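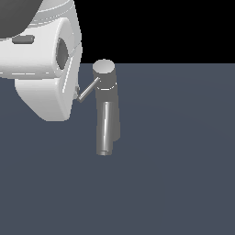

Grollus season 2: is anyone else not buying the hype?

slowburn_sue
Posted in: Streaming series
I finished the last episode at 2 a.m. and went looking for people to be annoyed with. Every review I've read calls this the show of the year. Did we watch the same thing? The first season was a tight little mystery about a salt mine and a missing payroll. The second season has a flood, a trial, a second trial, and a dream episode that goes on for 100 minutes. I timed it. I could have watched a whole movie.

What bugs me most is the ledger. They spend four episodes telling us the ledger from 1737 is the key to everything, and then the daughter burns it without reading the last page. Fine, if that's a choice. But I don't think it is one. I think they didn't know what was on the last page.

kettledrum11
They knew. Go back to episode three, when she's in the archive and she copies out two lines by hand. Those are the last two lines. She'd read it already.

slowburn_sue
She copies two lines from A page. The show never says which page. I've seen this theory a dozen times now and it always leans on that one shot.

porchlight
I liked the dream episode. There, I said it. It's the only hour where the mother gets to be a person. Everything else she does is walk into rooms and find out bad news.

That said, I don't trust the "show of the year" talk either. It's April. Half of those reviews went up the morning the screeners landed, and critics only got the first five episodes, which are the good ones.

mothball_theory
This is the Kaltus problem again. Same writers' room, same trick. Set up a big object, have everyone whisper about it, get rid of it in the finale and call that "ambiguous." People said Kaltus would make sense on a rewatch. I rewatched it. It made less sense, and I noticed how bad the wigs were.

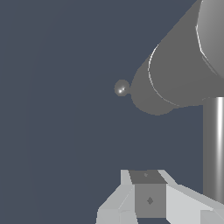 And the wigs are back, by the way. Look at the magistrate in the second trial. His hairline moves between shots.

kettledrum11
Different showrunner for the last two seasons of Kaltus, so I don't think that's fair. The first two seasons of it hold up fine.

mothball_theory
The first season holds up. The second one has the goat.

porchlight
I will not hear a word against the goat.

greenroom_gripes
Can we talk about the Greenberg plot? He gets 11 scenes across the whole season and every one of them ends with him looking out a window. Then in the finale he's suddenly the one who opened the sluice? Based on what? I went back through his scenes looking for a hint and the best I've got is that his boots are muddy once. Everybody's boots are muddy. They live next to a mine.

slowburn_sue
Thank you. I've been told it was "planted." Muddy boots are not a plant.

kettledrum11
He also lies about where he was on the night of the supper. He says he was at the chapel, and the chapel was locked. The priest says so in the very next scene.

greenroom_gripes
OK, I missed that. I still don't think it gets you all the way to him flooding a valley.

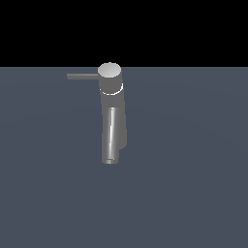
Page last changed: April, 9:40 p.m.

tapehiss
Coming at this from another side: does anyone believe the Zaretti news? Their site says they've picked up the show for a third season and a "companion film." No cast, no director, no date. They said the same kind of thing about Kaltus and all we got was a podcast.

porchlight
The podcast was worse than the goat episode, and I say that as a goat person.

mothball_theory
I'll believe in a film when I'm sitting in front of it. Somebody on the other board claims there's a script of 300 pages. Has this person seen it? No. A friend has seen it.

kettledrum11
I'd watch a third season. I'd want them to drop the trials, bring back the mine, and let the sister talk — she has maybe the best face on the show and they give her nothing to say.

slowburn_sue
I'd watch it too, which is the embarrassing part. I'll complain the whole way through. But if they open with someone finding a copy of the ledger, I'm out by the credits.

greenroom_gripes
They're going to open with someone finding a copy of the ledger.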